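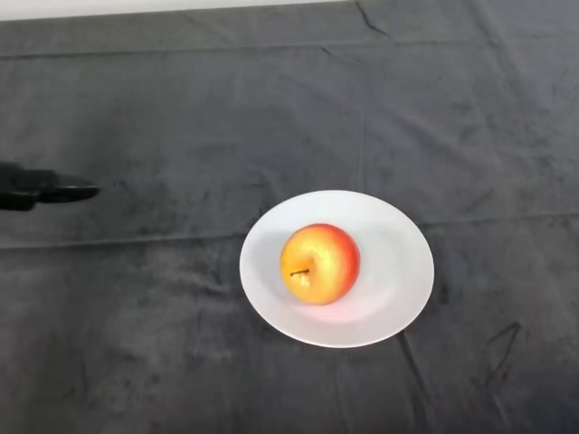
Forum > Haushalt & Wohnen > Textilien, Tischdecken, Flecken

Dunkelgraue Decke als Tischtuch – Apfelsaft und Fussel

serrano_kocht
Hallo zusammen, ich brauche mal Rat von den Textilleuten hier. Ich habe mir für den Arbeitstisch so einen dunkelgrauen, weichen Stoff geholt, Meterware, 120 cm breit. Ich finde den Kontrast zu weißem Geschirr einfach so schön! Teller drauf, ein gelb-roter Apfel, und es sieht aus wie beim Stillleben-Kurs. Das Problem: Je nachdem, wie man drüberstreicht, wird er heller oder dunkler, und ich kriege ihn einfach nicht gleichmäßig. Und gestern habe ich dann noch beim Apfelschneiden gekleckert. Waschen oder nur abtupfen?

Ternalis
Das mit den hellen und dunklen Stellen ist der Strich, das liegt am Flor. Einmal mit einer weichen Kleiderbürste alles in eine Richtung, dann ist Ruhe. Bis zum nächsten Ellbogen jedenfalls :)

isine_63
Abtupfen mit lauwarmem Wasser, sofort, nicht reiben. Apfelsaft wird mit der Zeit braun, auf Dunkelgrau fällt das vielleicht nicht auf, aber kleben tut es trotzdem. Was ist denn das für ein Material? Samt oder Fleece?

serrano_kocht
Gute Frage, am Ballen stand nichts dran und ich hab natürlich nicht gefragt. Fühlt sich irgendwie nach beidem an.

Siham Qudah
Dann bitte erst eine Ecke testen! Ich habe mir mal einen Vorhang in der Maschine ruiniert, der lag danach platt wie eine Fußmatte. Wenn es Fleece ist, gehen 30 Grad ohne Weichspüler problemlos.

Ternalis
Ich würde so einen Stoff ehrlich gesagt gar nicht zum Essen nehmen. Jeder Krümel sitzt drin. Für Deko schön, aber für den Alltag lieber was Glattes.

isine_63
Sehe ich anders. Ich habe seit 2 Jahren eine ähnliche Decke auf dem Küchentisch, die wird einmal ausgeschüttelt und fertig. Man muss halt nicht gerade Blätterteig drauf essen.

Siham Qudah
Blätterteig ist bei uns aber Grundnahrungsmittel, isine!
Mal was anderes: Was ist das für ein Apfel? So goldgelb mit roter Backe, den hätte ich gern fürs Kompott.

serrano_kocht
Keine Ahnung, waren 6 Stück lose vom Markt, der Rest ist schon weg. Süß mit ein bisschen Säure, recht fest. Ich frag beim nächsten Mal nach der Sorte.
Bürste habe ich jetzt bestellt, den Fleck hab ich getupft und er trocknet noch. Maschine traue ich mich erst nach dem Eckentest.

Ternalis
Teller beim Bürsten runternehmen – spreche aus Erfahrung.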